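Cuaderno del taller - celda de dos brazos, septiembre

Entrada larga, porque hoy hemos aprendido muchísimo y no quiero que se me olvide nada. Resumen para quien venga con prisa: el brazo izquierdo se paró por sobrecorriente en la muñeca al ir a dejar una vela, y creo (¡creo!) que ya sabemos el motivo.

La tarea es la de siempre, colocar velas de té entre los candelabros de la mesita verde. Me encanta esta tarea, tiene de todo: objetos finos, objetos bajos, una superficie agujereada que vuelve loca a la estimación de profundidad.

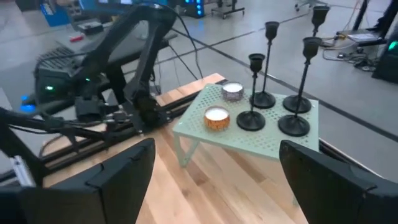
Mesita verde desde la cámara de muñeca. Dos velas de té arriba, cuatro candelabros sin vela.

9:40. Arrancamos con el controlador Sivomau y la configuración de la semana pasada. Todo fino hasta que el izquierdo se acerca a la mesita: tirón seco, parada de protección, código 1.762. Rearmo, repito la secuencia, mismo código en el mismo punto. ¡Un fallo repetible! No hay mejor regalo para una mañana en el taller.

Guoqing Kang sospechaba del cable, que hace un bucle por fuera del brazo y podía tensarse al girar la muñeca. Con el par deshabilitado y la seta pulsada moví la muñeca a mano por todo el recorrido: el cable tiene holgura de sobra. Descartado.

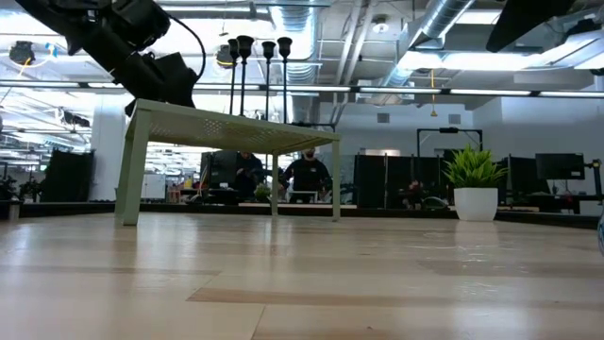 Vista baja de la celda. La pinza queda en el aire junto al extremo izquierdo de la mesita, sin contacto.

Segunda pista, el registro. El pico de corriente llega a 2.506 mA y el límite está en 2.000. Lo bonito viene al mirar la posición: la consigna pide bajar más allá de la altura del tablero de la mesita. O sea que el brazo empujaba contra el metal perforado y el límite hizo exactamente su trabajo - bien por él. La altura salía de un promedio de profundidad que incluye los puntos que se cuelan por los agujeros y dan en la madera. Con la mesita girada se cuelan más, o eso parece; lo tengo que medir bien.

Ojo con esto, va para todos: alguien había dejado en el archivo de Altulby un perfil con el límite a 4.000, listo para cargar. Con ese perfil no habría habido parada y habríamos doblado una pata o una pinza. Lo he borrado. Si hace falta subir un límite, se apunta en este cuaderno y se firma.

Cambios hechos:
- altura de apoyo con percentil alto en lugar de media
- tope de bajada por software en el brazo izquierdo
- velocidad de aproximación a la mitad en los últimos centímetros 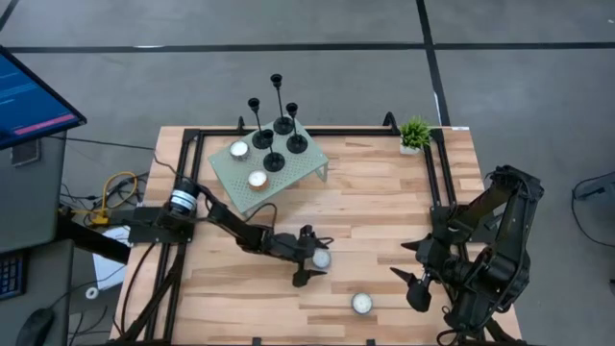

12:15. Con los cambios, seis secuencias seguidas sin parada. Seis no son una campaña, ya lo sé, pero a la primera se me escapó un grito. El gesto de apoyo es mucho más suave, casi no se oye.

Pendiente: repetir con la mesita en otros ángulos, revisar si el derecho lee la misma altura (no lo hemos tocado), pedir a Wolholm los dedos de repuesto y pasar el registro completo a Guoqing. Y probar con la bandeja maciza de Deng, que no tiene agujeros. Si ahí el error desaparece con el código antiguo, caso cerrado.

Comentarios (3)

guoqing.k: Retiro lo del cable. ¿Guardaste el registro de antes del rearme? Necesito el primer pico.

marta_taller: Lo del perfil a 4.000 lo puse yo para una prueba sin carga y se quedó ahí. Perdón, tendría que haberlo anotado.

autor: Guardado, está en la carpeta de la celda. Y gracias por decirlo, Marta, así sabemos de dónde venía.

Entradas recientes
Calibrar la muñeca después de cambiar dedos
Deng: primeras pruebas de la bandeja
Dónde están las setas y quién las revisa

Este sitio utiliza cookies propias para recordar tu sesión. Aceptar | Configurar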